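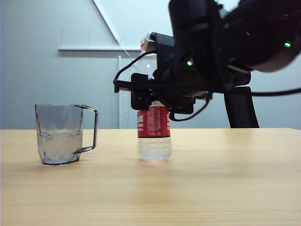 Fig. 6. Faceted glass mug, part filled with water, and a labelled plastic water bottle on a light pine-coloured table.

Week 6 handout: Reading a liquid level in household vessels
Steltdale College, Food and Beverage Service, Unit 2153
Handout revised September 16, 2026

6.1 Terms

Waterline: the line where the surface of the liquid meets the wall of the vessel.
Working fill: the level to which a vessel is filled for service. It is lower than the brim.
Brim capacity: the volume held when the vessel is full to the rim.

The mug in Fig. 6 has a waterline a little above its midpoint. A level of this kind leaves room to lift the mug by the handle and carry it.

6.2 Clear glass with flat panels

Flat vertical panels reflect light at different strengths. Pale grey and white patches on the sides can be mistaken for the edge of the liquid. Look for a horizontal line that continues from one panel to the next. A thick base also takes up height on the outside of the mug, so outside height is a poor guide to volume.

Read the level as follows:
Set the mug on a flat surface and let the water settle.
Bring your eye down to the waterline.
Read the lowest part of the curved surface.
Record the value in millilitres.

6.3 Ridged plastic bottles

Moulded grooves run across the lower wall of the bottle. A groove and a waterline are both horizontal, and the two are easily confused. A wrap label hides the middle of the bottle. If the level falls behind the label, measure the contents in a cylinder.

Thin plastic also flexes. Squeezing the wall raises the level, so take the reading with the bottle standing free.

6.4 Worked problem

A mug has a working fill of 142 mL. It already holds 91 mL. Find the volume to be added.

142 − 91 = 51 mL

Pour slowly near the end and stop just short of the mark. Top up with a small spoon if needed.

6.5 For next class

Bring one clear vessel with a handle. Record its brim capacity and working fill on the Nevham sheet. Sections 6.2 and 6.3 are covered in the July supplement.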